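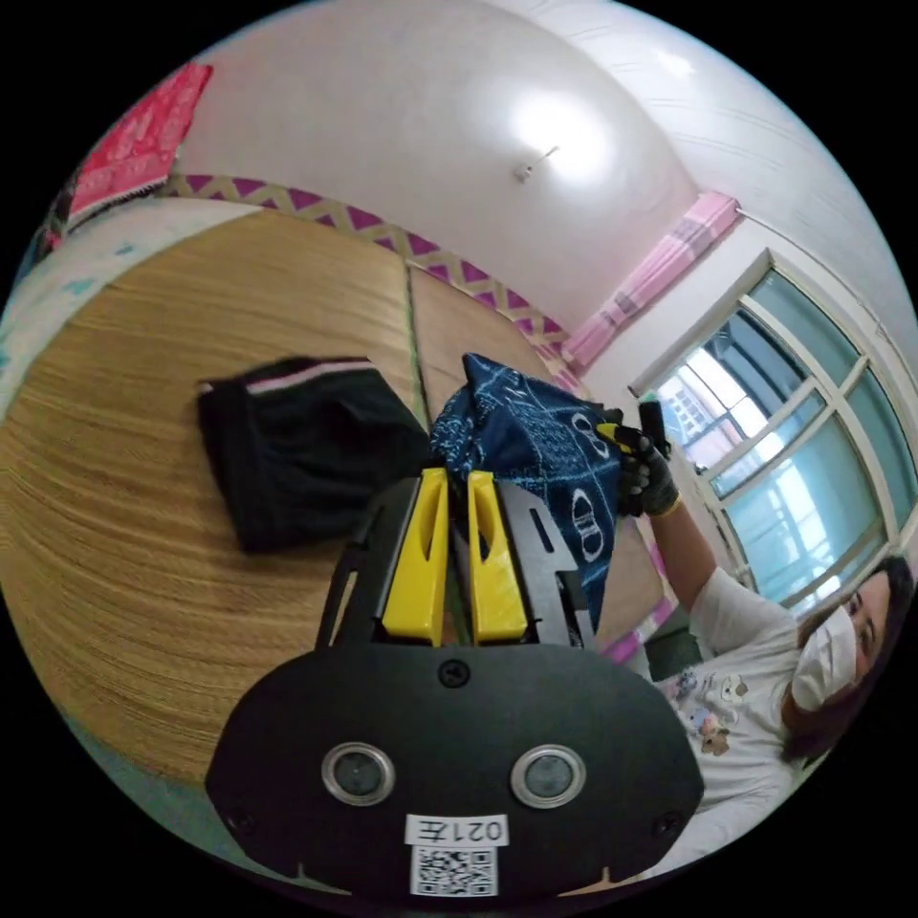
Markano hand-held gripper: a month of folding laundry with it

Home Reviews Arms Grippers Cameras Forum

By Dima Salameh
13 comments 96 shares

I did not want to like this thing, and for the first week I had no trouble. Hand-held grippers have been sold to small labs for a while now as the cheap way to get manipulation data, and every one I have tried had the same three or four problems. Markano says it has fixed them. It has fixed two.

Our test was cloth, mostly shirts, shorts and scarves on a wooden table. Rigid objects flatter any gripper. If you only pick up mugs and blocks you will come away thinking all of these tools are the same, and you will buy the cheapest one and regret it when somebody asks for a folded T-shirt.

Fingers

The fingers are flat yellow plates with a slot cut in each. I expected them to be useless on thin fabric and they are better than that. A single layer of cotton comes up on the first or second try if you come in low and close slowly. Come in fast and you push a wrinkle ahead of you across the table and have to start over. Two layers are easy. Peeling the top layer off a stack of two is still mostly luck, and I would distrust any video that makes it look otherwise.

Thick waistbands and hems are where it does best. Black shorts with a stripe along the edge were picked up by the stripe nearly every time. A crumpled printed scarf-weight cloth was a good deal harder, and went better when a second person held up one corner with a gloved hand and let the gripper come to it. That is fine for collecting demonstrations. Whether a robot trained on them will have anyone to hold up the corner is a question the sales page does not go into.

Cameras

There are two lenses side by side on the body, just behind the fingers, and the view is very wide. Table edges bend, the ceiling wraps over the top, and you get a dark ring in the corners where the circle ends. People used to ordinary webcams hate this on sight. I have come around to it. With cloth you want to see where the loose end is going, and a narrow view loses it as soon as you lift.

The cost is that you also record everything else. Windows, ceiling lights, curtains, whoever is sitting across from you. We had a bright window on one side for most of our sessions and the lamp overhead as well, and I spent an afternoon worrying about exposure. It held up. Dark navy and black cloth were still readable in the clips I checked, though black on black in the evening was poor, and no setting I found helped much.

If you care about faces in your data, put a mask on your operator or plan for blurring. Do not count on framing them out.

Build

The housing is black and held with small screws, and I had to snug one of them up after the second week. The unit label and the QR code sit on the body under the lenses, so they are in every clip, upside down. I thought this was silly until I mixed up two units and was able to sort the recordings by eye. Ebbe Nygård, who did half of the sessions with me, still thinks it is silly.

Weight is all right for twenty minutes. After an hour my wrist was complaining. The older Strömberg is lighter and I could use it all morning, but its rubber tips grab cloth and then will not let go of it, and I threw out more Strömberg clips for bad releases than for any other reason. The Telmont lets go cleanly and closes too weakly to lift denim. Neither has a view this wide.

The numbers, for what they are worth

We recorded 2,719 clips over April on 4 units. I am not going to give a success rate, because the two of us never agreed on what a successful fold was, and I have stopped believing other people's rates for the same reason.

The software that comes with it is made by Aralham and it is the worst part. Pairing takes several tries. The export screen forgets its folder. It twice told me a session had saved when it had not, and support answered with a link to the manual.

Should you buy it

If you work with cloth and you already have your own recording scripts, yes, grudgingly. If you were hoping to open the box and start, wait for a software update. If you only handle boxes and cups, a used Strömberg will do the job for less money.

I am keeping one unit. The others are going back.

13 comments Share Print Next review: wrist mounts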